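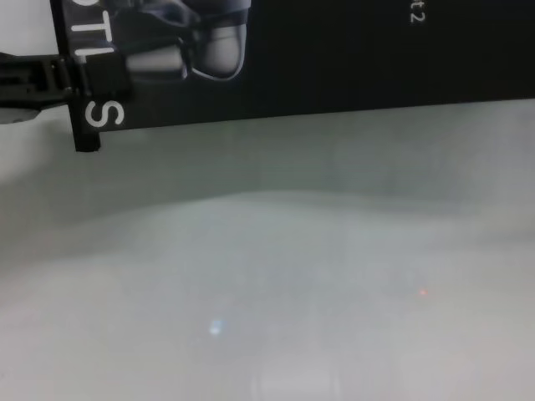
Enrollment Assistance Team
MacAulay Health Coverage Center

The Enrollment Assistance Team helps people in the Plonditz area find, apply for and keep health coverage. We are part of MacAulay Health Coverage Center, a nonprofit that also runs a prescription help desk and a medical billing clinic. Our service is free. We do not sell insurance, and no insurer pays us a commission.

The team started with 2 staff members working out of a borrowed room at the Jeltesier Street library. Today we have 12 enrollment counselors, and last year we helped 2,140 households complete an application or renewal. Most of them came in for one of these:

Applying for Medicaid or children's coverage
Comparing marketplace plans and checking who qualifies for tax credits
Reporting a change in income, address or family size
Answering a letter that asks for more documents
Appealing a denial

Every counselor finishes state training before meeting with clients and repeats it each year. Counselors explain what a plan covers and what it costs. The choice of plan is left to the client. 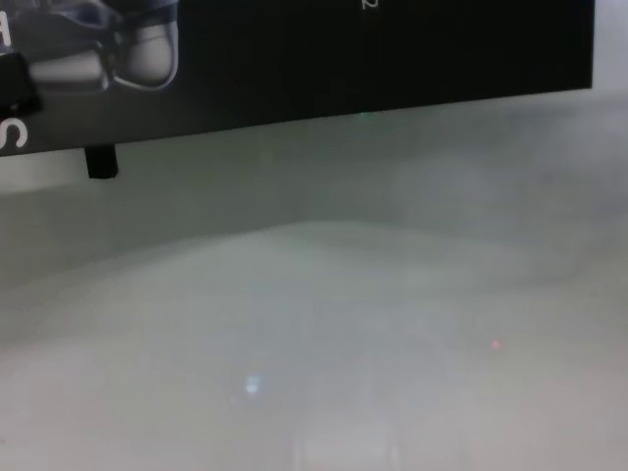
Appointments last an hour. Please bring proof of income, Social Security numbers for everyone applying, and any letters you have received about your coverage. Immigration documents are needed only for the people who are applying. If something is missing, come anyway – we can usually start the application and finish it by phone.

Fraser Nisbet has led the team since the Flultine office opened. He worked in hospital billing before that and still handles many of the appeals himself. He also represents the center at state hearings on coverage rules, where we report on what clients run into: long hold times, notices that arrive after the deadline, and renewals sent to old addresses.

We see clients at the main office in Plonditz and at the Flultine office, and we visit 22 partner sites during the year, including food pantries, clinics and community colleges. December is our busiest month, so book early if you want to change plans. Medicaid applications are taken all year.

Page updated April 2025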